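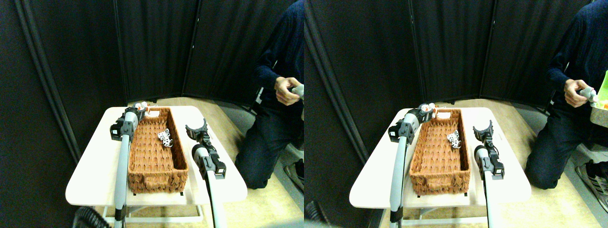
Stomelville Community Chorus

The Stomelville Community Chorus is an amateur mixed choir based in Stomelville. It has 80 singing members and performs two main concerts a year, in May and December. Membership is open without audition, except for solo parts.

History

The chorus grew out of a church choir that began admitting singers from other congregations. It started with 40 voices and sang mostly hymns and short anthems. Its first full-length work was a setting of the Requiem Mass, performed with piano at Frade Hall, which seats 259.

Repertoire and rehearsals

Programs combine sacred works, folk song arrangements and newer pieces for unaccompanied voices. Rehearsals begin at 7 p.m. and run from September through May, with sectionals for tenors and basses in the first month. A chamber group, the Mutar Singers, is drawn from the full chorus and performs at schools.

Recordings

The chorus has released one album, "Brirkix," named after its opening track. It was recorded at Frade Hall with 50 singers.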